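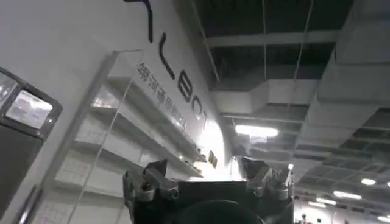
Booth wall with glass display cabinet.

Filed under: Catalog Support > Releases > Metadata and Audio
Posted in August by Hema Ramasamy
6 comments

Drikura single: TV edit playing in place of full version, composer page split

Status: Closed
Priority: High
Reported by: Carys Price, Jiromdale
Assigned to: Hema Ramasamy
Distributor: Ellden

Issue as reported

The new Drikura single has two tracks. Track 1 is the full version of the song and track 2 is the TV edit used for the anime opening. On the Jiromdale player both tracks play the TV edit. Titles, cover and running order are correct. The duration shown for track 1 is the duration of the full version, so the progress bar stops partway and the player skips ahead.

Separately, the composer credit on track 1 links to a page for Rätsep with the full back catalog. The same credit on track 2 links to a second page, also titled Rätsep, holding that one track only.

Expected: full version on track 1, TV edit on track 2, one composer page for both.

Steps to reproduce

Open the single in the web player while signed out. Play track 1 from the beginning. Playback ends with the cold stop of the TV edit, before the second verse. Click the composer name, go back, click the composer name on track 2. The two URLs differ.

Same result in the phone app. Clearing the app cache makes no difference.

Log

9:10 a.m., Hema Ramasamy
Reproduced on web and phone. Compared the stored audio for both tracks. The checksums match, so we are holding the same file twice. The duration on track 1 comes from the delivery sheet and was never checked against the audio.

9:45 a.m., Hema Ramasamy
Pulled the original delivery from Ellden. It contains both masters, and they are different files. The full version arrived intact. The fault is on our side, between intake and transcoding.

10:20 a.m., Chenxi Tang
Both tracks were delivered with the same ISRC. The transcoder names its output by ISRC, so the TV edit was written over the full version when it finished second. A TV edit is a separate recording and needs its own code. Ellden's sheet has the full version's code pasted into both rows. Intake should have rejected this. The duplicate check compares codes against other releases in the catalog and does not compare rows within one release.

10:35 a.m., Hema Ramasamy
Asked Ellden for a corrected sheet. Track 1 set to unavailable in the meantime. Left track 2 live, as its audio is correct and the episode page links to it.

11:05 a.m., Carys Price
Confirmed with the label that track 2 has a code of its own, assigned before mastering. It was left out of the sheet. Please keep the play counts on track 2 if possible. Counts on track 1 can be discarded.

11:30 a.m., Chenxi Tang
Composer split. The name is stored as two different strings that display identically. On track 1 the second letter is a single character, a with diaeresis. On track 2 it is a plain a followed by a combining diaeresis. The contributor lookup is an exact match, so it failed on track 2 and created a new page. Probably typed on a different machine or copied out of a PDF.

We normalize artist names and titles at intake. Contributor fields (composer, lyricist, arranger) were added later and skip that step.

1:15 p.m., Hema Ramasamy
Corrected sheet received from Ellden. Reingested both tracks under separate codes. Checksums now differ. Durations read from the audio agree with the sheet. Play counts on track 2 carried over to the new code.

1:50 p.m., Chenxi Tang
Merged the duplicate Rätsep page into the original and set a redirect. Normalization now runs on all contributor fields before lookup. Ran the same comparison over the last 2,000 deliveries in a dry run. It found 4 more split contributors, all with accented names. Merges are queued for manual review, as two of them may be different people.

2:25 p.m., Hema Ramasamy
Purged the edge cache for the single. Track 1 available again. Played both tracks through on web and phone.

Cause

Duplicate ISRC within one release, not caught at intake. Unnormalized contributor names.

Follow-up

Row-level ISRC check at intake: Chenxi Tang, in testing.
Warning when sheet duration and audio duration disagree: open, no owner.
Manual review of queued merges: Sylvie Hawthorne.

Comments

Ynyr Bevan
Downloads made before the fix still play the TV edit for track 1. Removing and downloading again gets the full version. Can the app be told to refresh these?

Hema Ramasamy
The old file was stored under the old code, so the app does not see it as changed. I have flagged the release for forced refresh. It applies the next time the app goes online.

Ynyr Bevan
Refreshed here. Full version plays offline.

Sylvie Hawthorne
Lyrics on track 1 are timed to the TV edit and run out after the first chorus. Is that part of this ticket?

Hema Ramasamy
Separate feed. Please open a new ticket under Lyrics and link this one.

Carys Price
Both tracks correct on our side. Fine to close.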